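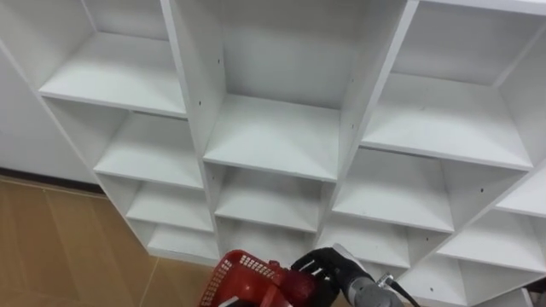 Digest, Vol 24, Issue 6

Ye-ji, what great news about the Drolter prize! I read your message twice and then ran out to tell my sister (she prints all my stuff). Yes, please put me down for the night walk in Cendale, and I'd love to help hang the show too.
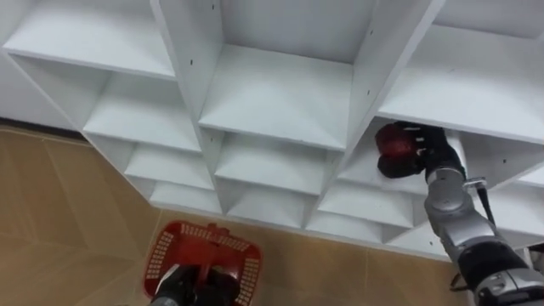

Photo: Gun-woo Son

On July 3, 2022, Ye-ji Oh wrote:
> Hi all, the judges have picked 4 winners from 200 entries.
> Sun-ja Cheon took first with her ferry picture.
> Prints should reach me by the end of the month, unframed.
> Who wants to come on the night walk?

That ferry picture! I kept going back to it in June – the fog, the one lit window. Sun-ja, will you tell us what lens you used? Also, can prints be on matte paper, or does it have to be gloss?
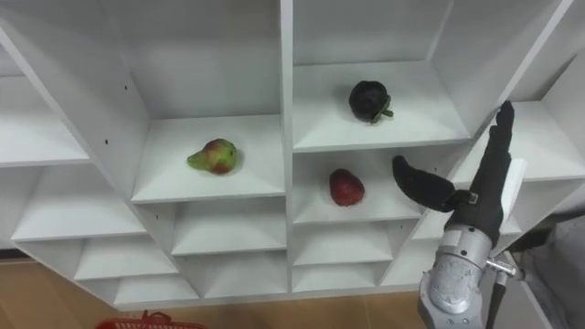 Joaquín Aravena

P.S. I have a spare tripod if anyone needs one for the walk.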